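Why can't you see through some glass?

You can look out of a window and see a tree, a dog or your neighbor. But the window in a bathroom door often shows you only light and soft colors. Both are made of glass. So what is different?

How glass is made

Glass begins as sand. The sand is mixed with two other powders, soda and lime, and put into a very hot furnace. There it melts and becomes thick and shiny like honey. Soda helps the sand to melt more easily. Lime makes the glass strong, so that water does not harm it.

A glass furnace is hotter than 1000 degrees Celsius. Your oven at home reaches maybe 250 – not enough to melt even a small marble.

How light travels

Light goes in straight lines. When it meets a smooth, flat window, all the lines pass through in good order, and your eye gets a clear picture of the tree.

Now think of glass with a rough skin. Each tiny bump sends the light in another direction. The light still comes through, but the lines are mixed up, and your eye cannot put the picture together again. We call this glass frosted, because it looks like a window on an icy morning in November.

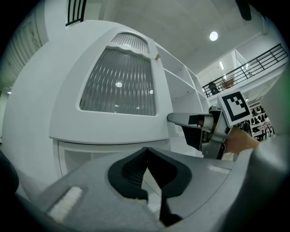 Reading time: 2 minutes

Some glass has ribs. These are long, thin lines that stand up from the glass, like the lines on corduroy pants. Ribbed glass can be frosted too, as on the white cabinet with the round top. If the ribs go up and down, they bend the light mostly to the left and to the right. A person walking behind clear ribbed glass looks cut into many narrow strips!

How do the ribs get there? The soft, hot glass is pulled between two heavy rollers. One roller has grooves in it, and they press their shape into the glass. Then the glass must cool slowly. If it cools too fast, it can crack.

Try it yourself

You need a clear plastic folder, a drawing and some sticky tape. The tape must be the dull kind, not the shiny kind.

Put the folder over your drawing. You can still see it well. Now cover half of the folder with tape and lift it a little, the width of your hand. What happens to the drawing under the tape? Press the folder down again and look once more.

Words to remember
Furnace: a very hot oven for melting things.
Groove: a long, narrow cut in a surface.

Text: Firouzeh Shahbazi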